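Wrist camera and fingers, Trostberg arm

November, started 2:15 pm

Plan for the afternoon: swap the finger pads, check the camera bracket, redo the hand-eye calibration, then see if the approach moves come out sharp enough to use. Solange Portela did the last swap in the spring and left her notes in the Flimov folder. I followed those except where noted.

Pads first. The left one had a groove near the tip. New pads from the Schumacher bag, two screws each, blue threadlocker. Closed the fingers on a feeler gauge afterwards and they meet evenly. Homed the gripper twice, open position repeats.

Bracket next. The lower screw took almost a quarter turn before it stopped, so that one had been working out for a while. The upper one was tight. Paint marker on both heads now, so we can see it if they move. Calibration redone after that, 70 poses, five thrown out because the board was at too flat an angle. Residual is better than the old one. Saved as profile 234.

Then the counter run. Moved over to the marble with the power strip and the red appliance, fingers open, normal approach speed. Smear across most of the view while the wrist was still turning. The marble veins between the fingers are the easiest place to judge it.
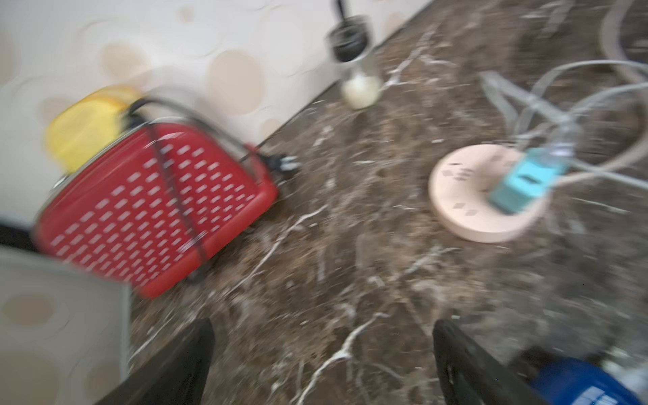
Exposure and speed

Auto exposure was the main trouble. Dark marble below and a cream wall behind, and it kept picking a long shutter. Locked it at 4,000 microseconds and raised the gain. Noisier, but I can live with noise.

Also cut the wrist joint to half speed for the last part of the approach. Slower cycle. Try it with full speed and the locked shutter before deciding, I changed both at once, which was dumb.

Cable: keep the wrist well clear of the clear cables and the beige loop on the right side of the counter. Added a keep-out box there in the Floltby config.

Left to do
Full speed run with shutter locked
Recheck paint marks after a day of running
Order pads, one set left
Ask Solange if the old profile can be deleted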